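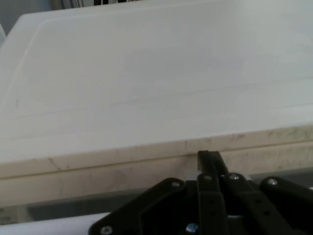 What is a lidded storage bin for? Keeping things you don't need every day together in one place, with the dust kept off them and a flat top you can stack on.

**Storage bin** (also *storage box*, *tote*, or in our house just "the tub") is a household container with a separate or hinged lid, usually moulded in plastic. I've written most of this entry for the Pandstead household wiki from my own cupboards, so do add yours!

## Parts

The body is the bit you fill. The lid usually has a sunken middle panel with a raised rim running round it, and I'm very fond of that rim, as it stops the next bin up from skating off when you nudge it. Round the outside is the lip, which is where your fingers go. On a white bin the lip always seems to get mucky long before the top does, and mine are a disgrace along the front (see *Cleaning*). The line where lid meets body is called the seam.

## Sizes

Shops go by litres. I own three large ones, a 57-litre from Nudero and two older Dretby bins that have lost their labels, and no, the lids don't swap between makes. I tried, with some force.

## Uses

Spare bedding, winter coats, Christmas lights, camping pans, that sort of thing. Books are a mistake in anything big (you'll never lift it again). I put heavy things at the bottom and write the contents on masking tape on the short end, where I can still read it once the bins are stacked.

## Cleaning

Warm water and washing-up liquid shift most scuffs. For the grey streaks I use bicarbonate of soda on a damp cloth, and an old toothbrush along the seam. Scouring pads leave fine scratches that hold the dirt, so I've given them up. Yellowing is another matter and I've never got it out.

## See also

- Blanket box
- Pollock crate
- Under-bed drawer

*Last edited 17/04/2024*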